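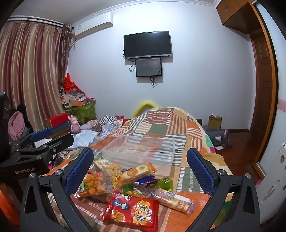

Progress report to the Skemendale fund, second period
Project: Hand-held gripper recording and its effect on packing and home-service staff
Prepared by: Trinh Cao, Mulach

1. Status

Recording is on schedule. Staff completed 780 usable recordings in this period against a plan of 780. A further 173 were rejected at review, mostly for loss of tracking when a gripper passed behind the operator's other arm. Rejected recordings are kept but do not count toward the total.

The tasks are unchanged from the first period: picking up packaged food, placing it in a storage box, closing the box, and folding small textiles. All of this is done in furnished rooms with the household's own belongings left in place. The Turkstead bench work ended in the first period and is not reported again.

2. Packaged goods

Soft bags remain the hardest items. A glossy bag filled with air slides out between the finger pads if it is taken by the middle, and operators now take it by the crimped end. Long packs of biscuits are lifted near the center of their length; taken at one end, they swing and strike the rim of the box. Clear packaging and clear boxes are still a problem for the software, which loses the edge of the box when a patterned surface shows through the side. Yan, our software supplier, has a correction in test. It has not been released to operators.

Sessions on beds and sofas take longer than sessions on tables. The surface gives under the goods, and the items shift each time one is removed. We have not shortened the target time for these sessions and do not plan to.

3. Effect on staff

Ten operators were transferred from the packing floor at the start of the project, all by request. Their base pay was not changed. The following points come from the interviews held at mid-period.

Hands and wrists. Working with a tool in each hand for a full session causes soreness at the base of the thumb. The session limit is now 40 minutes, with a break before the next. Reports of soreness dropped after the change but did not stop. A lighter trigger spring is on order.

Skill. Operators with packing experience reached the accepted rejection rate sooner than the two who had come from the returns desk. They also slow down by choice, as the review team prefers a steady approach to a fast one. Several said this was the hardest habit to change – on the packing floor they had been measured on speed.

Job security. The question raised most often was whether the recordings will be used to remove packing jobs at Mulach. The written answer given to staff is that no packing line position will be cut during the funded period. Operators asked what applies after that. Management has not answered, and I have listed the matter as open.

Supervision. Shift leads now review recordings for part of the day, 165 hours in total this period. This was not in the original staffing plan and has been covered by overtime on the packing floor. It should be budgeted properly.

4. Spending

Spending is within the approved amount except for review labor, as noted. The travel line is underspent, with most of the homes used being close to the Skemendale office. We request permission to move the unspent travel money to review labor.

5. Next period

- Release of the Yan correction to all operators, if testing is passed
- Trial of the lighter trigger spring with four operators
- Written reply from management on positions after the funded period
- Start of two-person sessions, one recording and one resetting the goods
- Revised staffing plan, to be sent in November

The rejection log and the interview notes, with names removed, are available on request from Trinh Cao.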